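Fish sorting by teleop: how many demos before it stops missing?

morelli_k
Two-arm setup, leader arms driven by hand. Task is to pick toy fish out of a tub of water and sort them, green to the green bucket, pink to the pink one. Policy trained on 300 demos. It closes early on anything near the tub wall.

farine
Your demos are probably too clean. Record the misses and the second tries too.
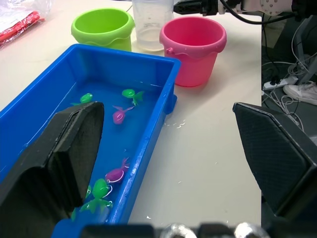 Tiziana Donati
Moderator, Manipulation board
Wrist view at the approach. Note the green fish right by the finger, partly hidden, with glare on the water and the tub walls. Your operator can look around the finger. The policy can't unless it gets a second view. Add a fixed overhead camera before you record more.

tandano
Disagree. We got by on wrist views alone with 1,000 demos.

Tiziana Donati
With one operator or several?

tandano
Three.

morelli_k
One here, 15 demos per sitting. Grip gets sloppy after that.

farine
Then swap operators first – cheaper than a camera.

morelli_k
Tried both last night. 13 new demos with the overhead, and my colleague drove. Retraining on the Sarside box now, will post the miss rate.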